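Can a town board decide to sell a public building behind closed doors?

4 min read 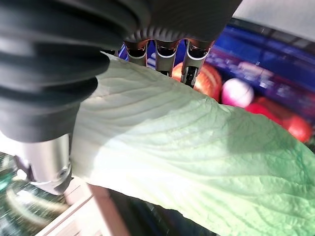

Our town board went into closed session last month to talk about selling the old Luten Street library annex. They came out, somebody made a motion, and it passed in the time it takes to unwrap a cough drop. Are they allowed to decide that sort of thing in private?

They can usually talk about it in private, but the vote itself generally has to happen in public. Most states let a board close the door to discuss price and bargaining position on real estate, so the other side doesn't get to hear the lowest number they'd take. Once the talking is done, the motion and the vote belong in open session and in the minutes. From what you describe, your board did the vote in the right room, even if the interesting part was over by then.

More background, for anyone with the patience. The annex is the brick one behind the post office. It has been shut for eight years, apart from the December book sale. The agenda said "Executive session: property" and nothing else, which could have meant the annex, the salt shed or the bench outside the barber's. There were 15 of us in the folding chairs, and we got sent to stand in the hallway by the water fountain, which doesn't work either. I'd like to know what I can ask for, and whether there's any point in asking. I am not against selling. I would just like to hear the price before the buyer's cousin does.

Posted by hallwaysitter

Liv Nyberg

I sat on a planning board for four years in a different state, so take this as a neighbor talking and check your own open meetings law. It's shorter than you'd think and written by people who were paid by the comma.

Start with the motion to go into closed session. In most places somebody has to make that motion out loud, say which exception they're using, and have it voted on while the public is still in the room. "Property" on its own may be too thin. Where I served, we had to say that we were discussing the possible sale of a parcel and that talking about it openly could hurt the price. If your board's motion was a mumble and a shuffle of papers, the minutes will show it, or will fail to show it, and either one is useful to you.

Next, ask for these in writing from the town clerk:

The minutes of the open part of the meeting, including the motion to close and the motion that passed.
Any appraisal of the annex. They may hold this back until the sale is signed. Ask anyway, and ask them to name the rule they're using to refuse.
The minutes of the closed session, if your state requires them to be kept. Some release them once the deal is finished.

Be boring and polite in the request. Our clerk had a drawer for letters with capital letters in them and I never saw her open it.

Also find out what that motion did. "Authorize the supervisor to negotiate" is a long way from "sell." Plenty of towns need a public hearing, a second vote or even a town meeting before a building changes hands. You may have watched step one and gone home thinking you'd missed the whole show.

As for whether there's any point: sometimes a bad vote gets undone, and more often the board just takes it again with better manners. But they do write fuller agendas for a while afterward.

Akasau2284

its all decided beforehand anyway. our town sold the firehouse the same way and its a candle store now. go to the meetings I guess

Pete at Hägglund Corners

I agree with most of what Liv wrote. One thing to add is that the deadline for challenging a vote can be very short, in some states a matter of weeks, so don't spend the winter composing the perfect letter. If your state has an open government office or a freedom of information commission, call them first. Ours picked up on the second ring and the woman knew the answer before I'd finished complaining.

I'd also ask whether the annex was ever formally declared surplus. We had a nice little event to celebrate the sale of our old highway garage, with a sheet cake, and then it came out that the town had never taken that step. They had to go back and do it. The cake was not repeated.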